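About Nondeo

We teach robots to do small household jobs by doing the jobs ourselves, over and over, with the robot attached. That is the whole business. People at parties tend to wait for the rest of it, and there isn't any.

Nondeo began in the back half of a former carpet showroom on the Coste side of town, with one arm, one gripper and a kettle. The kettle was the only one of the three that worked on the first day. We have since moved upstairs, hired people who are better at this than the founders, and acquired a second kettle. The sign downstairs still says CARPETS, and a couple of times a month somebody comes up to ask about underlay. We have learned quite a lot about underlay.

What we do

A customer comes to us with a robot and a task. The robot is usually very good. It can repeat a movement to a precision none of us could manage with a ruler and a day off. What it can't do is pick up a spoon that has been left at an angle it hasn't seen before. Somebody has to show it, and then show it again with the spoon somewhere else, and then again when the spoon has been swapped for a slightly fatter spoon.

We are the somebody. Our operators perform the task through the robot, the movements are recorded along with whatever the robot's cameras see, and the customer's learning software studies the recordings. If the recordings are good, the robot starts to do the job on its own. If they are bad, it learns our mistakes with great loyalty. One early model of ours paused for a moment before every grasp, and it took an embarrassing afternoon to work out that it had picked this up from an operator who liked to breathe out first.

Two ways of showing

By hand. The operator takes hold of the arm itself and moves it through the job, with the motors slack enough to follow. This is called kinesthetic teaching in papers and "walking the dog" in our office. It suits slow work with firm contact: wiping, pushing drawers shut, opening a hinged lid. You feel what the arm feels, which helps. You also end up standing in odd positions, and we have views on shoes.

By remote control. The operator holds a controller, the arm copies the hand, and a trigger opens and closes the gripper. This suits picking, placing and anything where a human leaning over the table would block the cameras. It takes longer to learn. New operators overreach for a week, underreach for another, and then one morning stop thinking about it.

Remote control has one more advantage. The robot at the far end doesn't have to be made of metal. Much of our work is now done in simulation, where the arm, the room and the crockery exist only on a computer and the operator's hand is the only real thing involved. Nothing breaks. Mugs can be flung across the living room at a speed that would end a career anywhere else, and the reset button puts them back.

What simulation doesn't do is make the job easy. A simulated phone is as slippery as the friction setting says it is, and the operator has no weight in the hand to go by, only the view. People who are superb on the real arm have come out of their first simulated hour looking as though they had been asked to thread a needle by mail.

Drestside, our pretend apartment

Drestside is the set of simulated rooms we built for this. It has a living room, a kitchen, a hallway of no real purpose and a bathroom we don't discuss. We furnish it with the sort of things people own and leave them where people leave them, which is to say on the sofa.

There are 938 tasks in the Drestside list at present. Some are sensible ("put the plate in the rack"). Some were written late in the day. All of them get demonstrated the same way, by a person with a controller, and a task stays on the list only if two operators can both complete it without asking the author what on earth was meant.

Phone-and-mug is one of our regulars. It sounds like something you'd do to annoy a roommate, but it packs a good deal into a small space: a flat object held at one end, a round opening to aim it at, a soft-looking surface underneath, and a gripper big enough to hide half of what you're trying to see. With the mug lying on its side the approach has to come in low over the seat, and the operator has to judge the rim past the robot's own fingers. The phone is a BlackBerry type with a proper keyboard. A younger member of the team asked what all the buttons were for.
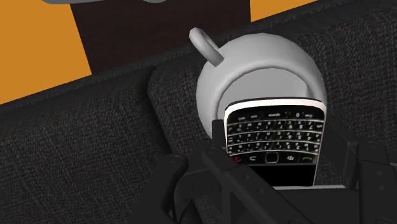
How a session goes

An operator sits down, checks the controller, and runs one practice attempt that isn't kept. Then recording starts. A session is 40 attempts at one task, with the objects shifted between attempts so the robot doesn't simply memorize where things were. After that the operator gets up and does something else, preferably something involving a window.

We stop at 40 for a reason we found the hard way. Past that point people get fast, and fast is not what the customer is paying for. A rushed demonstration clips corners: the gripper closes a touch early, the arm swings in from wherever it happened to be, the object lands more or less where it should. A person watching would shrug and call it fine. A learning program takes "more or less" as an instruction.

Each attempt is then watched back by someone who didn't record it. The reviewer marks it keep, keep with a note, or throw away. We keep failed attempts too, in their own pile, if the failure was an honest one. A good fumble followed by a good recovery is worth having, as robots fumble constantly and ought to know what comes next. A fumble followed by a sigh and the reset button is worth less.

Reviewers also write a one-line label for each attempt in plain words. We used to let operators write their own, until a customer wrote to ask, politely, what "same again but posh" referred to.

The tools

We use our own recording software, called Staditz. It lines up the controller's movements with the gripper's movements and the camera views, so that all of it agrees about what happened when. It sounds dull and it is dull, and it accounts for most of the difference between recordings a customer can use and recordings a customer sends back. Staditz works the same way whether the arm is bolted to a bench or lives in Drestside, so operators can move between the two without relearning where the buttons are.

It has a dark mode. This was the most requested feature by a wide margin, ahead of several that would have made it work better.

Who we are

There are nine of us. Most are operators, the rest write software, and everybody takes a turn at the controller, including whoever is supposed to be doing the invoices. We think people who build a tool should have to use it until their wrist complains.

Almost none of our operators came from robotics. We have had a pastry cook, a dental technician and a former crane driver, and the crane driver was alarmingly good from the start. What we look for is patience, a steady hand and a willingness to do something dull properly for the thirty-ninth time. Gamers do well once they stop trying to win.

We don't ask for a degree. We do ask applicants to sit down and try a task, and we tell them beforehand that it will go badly. If you are the kind of person who says "hang on, let me have another go," we would like to hear from you. We usually take people on in March and again after the summer.

What we won't do

We don't speed up recordings to make a robot look clever. If a customer wants a video for a trade show, they get it at the speed it happened, and if a person was holding the controller, the caption says so. We've lost a little work over this and kept some friends.

We don't promise a number of demonstrations before we've tried the task. Pouring rice looks harder than hanging up a towel. It's the towel that will have you staring at the wall.

Visiting

Customers are welcome, and so are schools, in groups small enough for everyone to have a turn. Visitors get a practice run in Drestside before we let them near the real arm, and the practice attempts are deleted afterward, so you may be as terrible as you like.

Come in by the side entrance on the Coste side, go past the carpet sign and up the stairs. The bell works if you lean on it. If you are here about underlay, we can recommend a place.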